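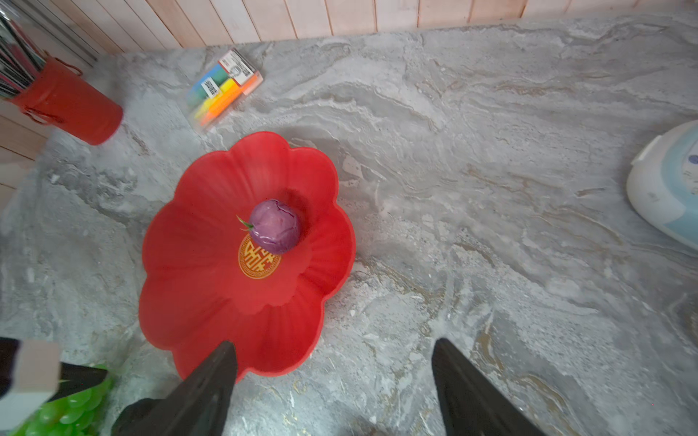
A purple cabbage on the red flower plate, seen from the gripper's side.

Planning for the second bench: what we want to buy, and when

If you have walked past the Skenska workshop lately you know how much time we have been spending on produce. Cabbage on the plate, cabbage off the plate, grapes, avocado, repeat. It is wonderful to be around, and it has also taught us a lot about what a bench costs once you stop looking only at the price of the arms. The equipment request for next year goes in this November, so I want to lay out where we are while there is still room to change it.

The big item is a second bench with 2 arms, laid out like the one we have. Kenta Nagano has two quotes on his desk. The Kobori quote is lower and includes the base plates. Trultetti's comes with a longer service plan and a spare gripper, and their delivery time is 3 weeks shorter. We have gone back and forth on this (a lot, mostly over lunch) and Kenta is leaning toward Kobori, with the spare gripper added as its own line. I think he's right. A gripper that is out for repair stops everything, and we found that out the slow way last spring.

Then there are fingers. We have been through more than 26 sets since the first bench was put together! Some wore down at the tips, some were early shapes we simply gave up on, and every one of them came out of the general supplies budget, where they sat between printer paper and coffee filters. From now on fingers get their own line, and so do the wrist camera cables.

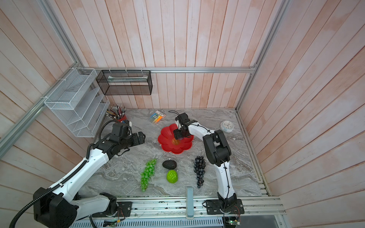
Minoru Takagi has put together the list for the frame and everything bolted to it, and it's longer than you might guess. Aluminum rail, corner posts, wall panels, mounting plates, the marble-patterned top, wire baskets for the walls, and a very large bag of zip ties. Both arms mount along the front rail, which leaves the tabletop free for bowls and fruit, and we want to keep that layout on the new bench so that tasks written for one can move straight over to the other. Minoru would also like the small boards and their wiring to be easier to get at from the front. He has priced a hinged cover for that, and it's cheap enough that I've already put it in.

Props are my favorite part of the budget and by far the smallest. We'd like a second full set of the play produce, more plates and bowls in colors other than red, and a bigger mix of desk items. The pens and highlighters have been great for clutter. If you are cleaning out a kitchen drawer or a desk at home, please think of us before you throw things away. There's a box by the door of the Kumitside room and we'll happily go through whatever lands in it.

Still open: floor space and power. The new bench fits along the back wall if the shelving moves, and we are waiting to hear whether the outlets there can share a circuit with the first bench. If they can't, an electrician goes on the list too, and the second set of produce may have to wait a few months.

Kenta and Minoru will be at the bench on Thursday after lunch with the full spreadsheet. Come by, look at the quotes, and tell us what we forgot. Changes are easy to make until the request is sent, and after that we live with the list for a year.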